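Tuesday, November. Wash shrinkage and pilling, Drorel cloth vs. the old stuff

Carried over from last week's page. The question is still whether the Drorel twill is as good as the sales sheet says it is, and whether we should move the work apron order over to it. I said no last week on gut feeling. Trying to do it properly now.

What the sheet claims: under 3 percent shrinkage in length after repeated home washing, "virtually no pilling," color holds. No test method given. I wrote and asked which method and got the same sheet back with a nicer cover page. When a mill won't tell you the wash temperature, a shrinkage number means very little. You can get under 3 percent on nearly anything if you wash it cold and hang it.

Setup. Cut squares from three cloths: Drorel, the Coltlow we use now, and the leftover Pruitt from the bottom shelf, mostly as a sanity check. Marked 900 mm lines along the warp and across the weft with laundry pen, overlocked the edges so they wouldn't fray into the drum. Warm wash, regular detergent, tumble dry medium. That's what our customers do, whatever the care label tells them. Nine cycles planned.

First gripe is with my own marks. The pen spreads a little in the weave and by the fourth wash the line is wide enough that two people will read it differently. I've been reading to the inside edge every time, but I didn't write that down on the first day, so the starting numbers may be to the middle of the line. Next time: sew a thread mark. I think I said the same thing in the spring.

Second gripe is the dryer. It runs hotter on the left side of the bench switch than it should, or at least the load comes out feeling hotter, and I have no number for that. The Deltgate probe is supposed to log drum temperature. It logged something. The file has 3,101 readings, a good many of them identical to the last digit for long stretches, and I don't believe a tumble dryer holds that still. More likely the probe hung and kept repeating itself. I'm leaving the temperature data out. Please don't put it back in because it makes a nice chart.

Results so far, for what they're worth:

Drorel has pulled in more on the warp than on the weft. Already over the claimed figure on one square and just under on the others. Most of it happened in the first wash, then it crept.
Coltlow moved less at first, then kept going. The gap between the two is smaller than I wanted it to be, given that I'd already made up my mind.
Pruitt is Pruitt. It shrank a lot and went soft as a dishrag. At least the test can tell a bad cloth from a decent one.

All squares laid flat for a few hours before measuring, no ironing. We had an argument about ironing. One side says customers iron, so iron. My side says you can iron a square back out to nearly any size if you lean on it, and I'd like to measure the cloth and leave my forearm out of it. We could do both, but then it's twice the work and somebody will quote whichever number they like.

On pilling, I'm not ready to say anything. "Virtually none" is a salesman's phrase. What I've been calling pills on the sheets may be plain lint picked up off the towels that went in as ballast. The two look much the same until you try to lift one with tape. Lint comes away, a pill holds on. I only started the tape check on the fifth cycle, so every pilling grade before that is suspect, mine included, and I'd cross out the lot. 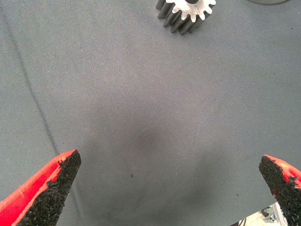

Blue-gray twill, close up. Pale flecks on the surface.

Same goes for color. I was told the Drorel "looks the same as new." Compared to what? The piece we kept back for reference was sitting on the windowsill for I don't know how long before I moved it to the drawer. If both have faded they'll match beautifully. I've cut a fresh reference from the inside of the roll and put it in a brown envelope. The windowsill piece is now a dusting cloth.

Cost, quickly. The Drorel is cheaper per yard but comes narrower, and on our apron layout the narrow width costs us a pocket every second row. I laid out the pattern pieces on paper and the saving nearly disappears. The sheet doesn't mention width anywhere on the front page. It's on the back under "other."

Where I am: a bit less against it than last week, which annoys me. The shrinkage is ordinary. Neither cloth is a miracle. I'd want to see a second roll before ordering, as one sample roll picked out by the seller tells you how good the seller is at picking rolls.

To do
Finish the remaining cycles, no towels as ballast. Use the old cotton sheets, and wash those once by themselves first.
Thread marks on the next set of squares.
Tape check on everything, every cycle, from the start.
Try the Deltgate probe in a bucket of warm water next to a plain thermometer and see if the reading moves.
Ask Drorel for the wash method again, in one sentence this time, and for a cutting from a different roll.
Find the lid for the detergent tub.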